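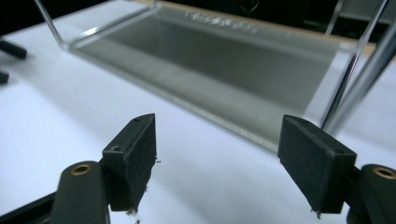

ハンドグリッパー教示キット「Dolteo」導入評価 中間報告

2026年6月1日　報告者:Gyula Hajdu(Drirkmont 生産技術課)
印刷する | メールで送る

1. 報告の範囲

本報告は、Lurgate工場の部品供給工程を対象とした手持ちグリッパー式教示キットの導入評価について、2月の着手から現在までの進捗をまとめたものである。評価対象はTimmermans社が提供する「Dolteo」一式で、手持ちグリッパー、記録用ソフトウェア、学習済みモデルの作成サービスからなる。予算の執行状況と、次の期に向けた承認依頼は末尾に記した。

2. 進捗の要約

作業台の立ち上げ、作業者への説明、データ収集の第1段階は終わった。収集した実演は計1000件で、計画どおりの数に達している。このうち200件は姿勢の推定が途中で途切れたため学習に使えず、再収集が必要になった。ロボット本体への適用試験は始まったばかりで、合否を判断できる段階にはない。

遅れが出ているのは、指先部品の交換手順の整備と、保守契約の条件の詰めである。どちらも第2段階の開始日には影響しない見込みだが、後者はTimmermans側の回答待ちであり、こちらで日程を決められない。

3. 作業台と対象作業

作業台は白い天板のものを使い、その上に脚付きの透明なアクリルトレーを置いている。対象作業は、天板上の小物部品をつまみ、トレーに載せるところまでとした。当初の計画ではトレーからの取り出しも含めていたが、第1段階では載せる動作だけに絞った。取り出しは第2段階で扱う。

透明トレーは現場で使っているものに合わせて選んだ。縁の厚い部分が光を拾いやすく、照明の向きによっては記録映像の中で縁が白く光る。Timmermansの技術担当からは不透明トレーへの変更を勧められたが、現場の治具を替える予定がないため、そのまま続けている。照明は一度位置を変え、それ以降は固定した。

部品の初期位置は実演ごとに変えるよう作業者に指示した。最初の数日は毎回ほぼ同じ場所に戻してしまう者が多く、途中から配置表を机に貼った。配置表を使い始めてからの記録は、位置のばらつきが目に見えて改善している。

4. 機材の評価

グリッパーの指は黒いブロック状で、左右が向かい合って開閉する。開き幅は今回の部品に対して十分であり、握り込みの操作も軽い。作業者4名に聞き取りをしたところ、操作に慣れるまでの時間については不満がなかった。一方、連続して使うと手首が疲れるという意見が全員から出たため、収集は1回70分を上限とし、間に休憩を入れている。

指先の状態には注意がいる。下端から白っぽい繊維がほつれて垂れ、内側の縁に細かいごみが付く。つまむ動作そのものへの影響は確認できていないが、ほつれた繊維は記録映像に入り込むため、学習データとしては望ましくない。現在は始業時に目視で点検し、付着物を取り除いている。交換の目安となる使用回数はメーカーの資料に記載がなく、問い合わせ中である。

天板も同じく清掃の対象にした。前の回で使った部品を台の端に残したまま次の収集に入った例があり、対象外の部品が視野に入っていた。該当する記録は削除せず、印を付けて別に保管してある。学習に含めるかどうかは第2段階の結果を見て決める。

5. ソフトウェアとサービス

記録用ソフトウェアは安定しており、収集中に停止したことは一度もない。画面表示は英語のみで、作業者向けには課内で日本語の手順書を作成した。手順書は改訂を重ね、現在の版で運用を固めている。

不満が残るのは、使えない記録の検出が遅い点である。姿勢推定の途切れは収集の直後には表示されず、データを送ってから数日後の報告で初めてわかる。先の200件もこの形で判明した。収集直後に簡易判定を出す機能を要望し、Timmermansからは次の版で対応するとの回答を得たが、提供時期は示されていない。当面は、グリッパーを急に傾けないこと、手でレンズの前をふさがないことの2点を作業者に徹底する。

モデル作成サービスについては、納品された初版を試験機に載せたところである。動作の流れは実演に近いが、トレーの手前で一度止まる癖がある。原因がデータの偏りにあるのか、透明な縁の見え方にあるのかは切り分けられていない。第2段階で照明条件を変えた記録を加え、比較する。

6. 予算

機材費は計画内に収まった。ソフトウェア利用料は契約どおり。人件費は再収集の分だけ計画を上回る見込みで、超過分は予備費から充てる。照明器具の追加購入は課の経常費で処理したため、本件の予算には含めていない。

7. 次期の予定と承認依頼

第2段階では、使えなかった200件の再収集、トレーからの取り出し動作の追加、照明条件を変えた記録の収集を行う。再収集を先に済ませ、取り出し動作はその後に始める。試験機での評価は、同じ部品と同じトレーを用いて現行の手作業と比べる形とし、判定基準は生産技術課と工場側で合意した案を別紙に添付した。

以下の2件について承認をお願いしたい。

・予備費からの人件費の充当
・指先部品の予備一式の購入

保守契約は、指先の交換周期と簡易判定機能の提供時期について回答が得られるまで締結を見送る。回答があり次第、条件をまとめて別途報告する。

添付:判定基準案、日本語手順書(現行版)、Timmermansへの質問一覧

印刷する | メールで送る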